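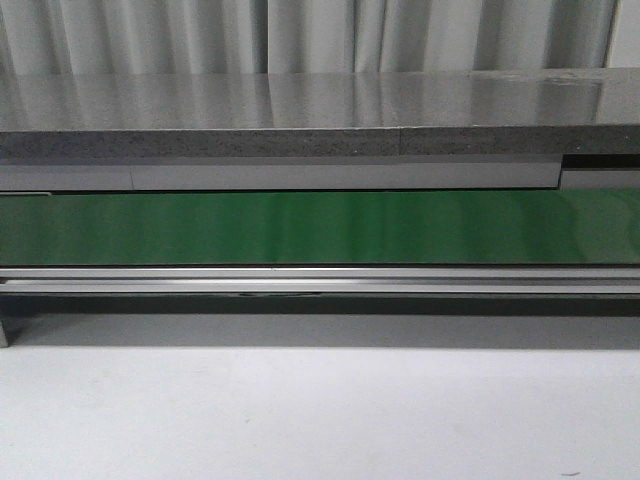
According to Mimoza Grgić, automating a bench does not remove the work from it, and the hours saved on handling come back as hours of preparing, checking and clearing. Her remark is often repeated in accounts of bench automation at Skolthorpe, a contract laboratory and light-assembly site where manual stations were converted in stages to automated or partly automated operation.

Bench automation is the transfer of repetitive handling tasks from a person at a work surface to a machine that serves the same surface. It differs from line automation in that the station keeps its original size and is expected to go back to manual use when required. Typical tasks are sorting, tray loading, capping, labeling and the transfer of small parts between fixtures.

Background

Before the conversion, Skolthorpe ran all bench work by hand in 2 shifts. Each station had one operator, who received a job sheet, set out the parts, carried out the steps and signed the sheet. Output depended on the operator's pace and on the mix of jobs. Setup was not recorded separately from production, and cleaning was counted as part of the last job of the shift.

The first automated stations were installed in June under a program named Neltley. The scheduling software, Prakix, was already used on the site for stock control and was extended to issue job sheets to the benches. Six stations were converted in the first stage. Manual stations stayed in service for short runs and for work with irregular parts.

Station requirements

A bench intended for automated handling must be level, rigid and free of loose items at the start of a run. Surface finish affects both cleaning and sensing. Glossy surfaces wipe down easily but return reflections of nearby objects, which can be mistaken by a vision system for parts or part edges. Matte mats, diffuse lighting and plain backgrounds are the usual remedies. Curtains or screens may be used to limit changes in daylight, although folds in the fabric can themselves appear as a reflected pattern on a polished top.

Joints in the bench structure are treated as possible sources of movement. At Skolthorpe the surface height is checked at each corner after any station has been moved, and the result is entered in the station log.

Work sequence

A run is divided into preparation, supervised start, unattended operation and clearing. In preparation, the operator clears and wipes the surface, places the fixtures and confirms the part type in Prakix. The supervised start covers the first 25 cycles, during which the operator stays at the station and may stop the run at any time. If no fault is logged, the run continues unattended in batches of 100. Clearing returns the surface to its starting condition, with all fixtures stored.

The rule that a station must be cleared between jobs was adopted after mixed parts were found in a finished batch. The parts had been left in a tray from the previous job. The tray was of the correct type and passed the automated check, which at that time read only the tray label.

Effects on staff

The main change for operators was a move from continuous handling to intermittent attention. One operator came to cover several stations, walking between them and responding to stops. Wrist and shoulder strain was reported less often. Complaints about walking, standing and interrupted breaks increased, and the break schedule was later separated from the batch schedule.

Skill requirements also changed. Operators were trained to replace grippers, clean lenses and read fault codes. A new grade, station lead, was created for staff qualified to edit a run. Operators who did not take the training kept their pay grade on the manual benches, but the number of hours available there fell. A proposal to measure individuals by machine uptime was withdrawn, as most stops came from part supply.

Training on the manual method was kept for new staff. Faults are easier to recognize for a person who has done the task by hand, and manual work remains the fallback when a station is out of service.

Related systems

Ogola is a portable handling cell used on the same site for overflow work. It has its own work surface and does not require a converted bench, but its smaller reach limits it to single-tray jobs.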